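Plotdale Help Desk
Ticket 108 - Mouse keeps dropping out / pointer jumps, shared table
Status: Closed
Priority: Normal
Opened by: Lai-ching Sin
Assigned to: Chi-keung Yu
Location: Olcombe, wood table in the break area
Category: Peripherals

Original request (Lai-ching Sin, 9:40 am)

Mouse at the wood table is driving me nuts. Pointer stops, then jumps halfway across the screen. Sometimes fine for ten minutes, then bad again. Clicks are OK I think. It's the white and navy one, not the black one from the supply cabinet. Already turned it off and on. Already rebooted the laptop. Have the Mok order sheets to get through by lunch so please somebody look at this soon.

Reply (Chi-keung Yu, 9:52 am)

Hi Lai-ching, few quick ones before I walk over.
Is it on the pad or right on the wood?
Same thing in every program or only in the order form?
How old is the battery?
Anything changed on the laptop this week, updates, new dock, etc.

Reply (Lai-ching Sin, 10:05 am)

Both, mostly on the wood, the pad keeps getting pushed off to the side by everybodys stuff. All programs. Battery no idea, it was in there when I got it. Gridbridge sync client updated itself yesterday afternoon, don't know if that matters. No new dock.

Work log (Chi-keung Yu)

10:20 am. At the table. Laptop moved to the side bench so I can get at things. Reproduced it in maybe a minute on bare wood. Pointer sticks going left to right, then skips. Going up and down not nearly as bad. Weird.

10:24 am. Checked the table for junk first. Green drink can, clear tumbler with the white lid, little lotion-type bottle on its side, gum or candy pack, flat dark box with the reddish top. Sheet of little colored logos sitting out front next to the pad. Not much actual room to mouse in. Lai-ching says most of it isn't hers.

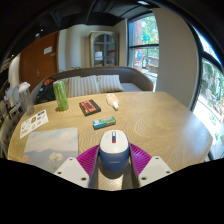

Step 1. Surface

10:31 am. Pad with the sky and mountain print goes back where the hand goes. Tracking on pad: better, not perfect. Tracking on bare wood: bad. The grain on that table goes round in rings and I think the sensor is getting confused by it, would fit with one direction being worse. Can't prove it. Put a plain sheet of printer paper down on the wood as a test, tracking on paper was good. So surface is part of it for sure.

Note, do not use the sheet with the logos as a mouse pad. Tried it because it was there. Jumps like crazy every time it crosses from a colored bit to white.

Step 2. Clean the sensor

10:38 am. Flipped it over. Bit of lint in the sensor window, short hair or fiber. Got it out with a dry cotton swab. Wiped the feet too, they had a gray line of gunk around the edge. No liquid used. Back on the pad, noticeably smoother. Still dropped out once in five minutes, full stop for a second, then came back. That's a different problem from the jumping, I think we have 2 things going on here.

Step 3. Battery

10:47 am. Swapped in a fresh one from the drawer. Contacts looked clean. Old one tested low but not dead. Ran it on the pad for ten minutes with a spreadsheet open, one dropout. So not only battery.

Step 4. Receiver

10:59 am. Receiver was in the back port, right next to the external drive. Moved it to the front port on the other side. No dropouts in fifteen minutes. Moved it back to check: dropout within three minutes. Moved to front again: clean. Pretty happy with that one. Put a bit of tape by the front port with MOUSE on it so it stays.

Step 5. Driver and settings

11:20 am. Pointer speed had been cranked all the way up, which makes every little skip look huge. Brought it down to the middle. Lai-ching can nudge it up if she wants. Enhanced pointer option off. Removed the mouse in device manager and let it come back by itself, no change either way. Pointer setting in the mouse's own software was at 600, left that alone.

11:26 am. Gridbridge sync client: paused it for the test, tested the mouse, no difference. Turned it back on, tested again, no difference. Not the cause. Please don't uninstall it, somebody did that last month and we lost the whole morning of Mok uploads.

Update to requester (Chi-keung Yu, 11:30 am)

Lai-ching, you can have the laptop back. Short version:
Use the pad. Bare wood is no good with this mouse.
Receiver stays in the front port, where the tape is.
New battery is in.
Pointer will feel slow for a bit, that's the speed setting, change it how you like.
If it drops out again write down the time and what you had plugged in.

Reply (Lai-ching Sin, 1:15 pm)

Much better thanks. Got through the whole Mok batch. One small jump when I ran off the edge of the pad, so my fault. Speed was way too slow for me, put it up two notches, fine so far. Can we get a bigger pad? This one is OK for the mouse but I keep running out of space on the right side.

Reply (Chi-keung Yu, 1:32 pm)

Will ask. Only large ones in stock are the desk size and that'd eat up most of the table, people do eat there. Maybe a medium. Don't tape this one down, the tape leaves a mark on the wood, we had that on the last table.

Follow-up (Lai-ching Sin, 4:10 pm)

One dropout at 3:50. External drive was plugged in and I'd moved the drive to the front side cause the cable is short. So right next to the receiver again. Moved the drive back, OK since then. Guess that confirms it??

Reply (Chi-keung Yu, 4:18 pm)

Yep, same thing. I have a short USB extension for the receiver, will drop it off tomorow morning. Then the receiver can sit on the table by the pad and you can plug the drive wherever.

Follow-up (Chi-keung Yu, next day, 8:45 am)

Extension in place, receiver on the table left of the laptop. Drive plugged in next to it on purpose and copied a big folder across. 13 minutes, no dropouts, no jumps on the pad. Medium pad requested, no date yet. Moved the drinks to the far end again while I was there. If you spill on that mouse I don't have a spare in that color, only black.

Reply (Lai-ching Sin, 12:05 pm)

All good this morning. Can close. Still want the pad.

Resolution

Pointer jumping: wood grain surface plus lint in sensor window. Cleaned, moved onto pad, speed reduced.
Dropouts: receiver next to external drive. Receiver moved out on extension cable.
Battery replaced. Old one was low, may have added to it.
Gridbridge client checked, not involved.
Parts used: one battery, one USB extension.
Open item: medium mouse pad for Olcombe break table, moved to the supplies list.

Closed by Chi-keung Yu, 12:20 pm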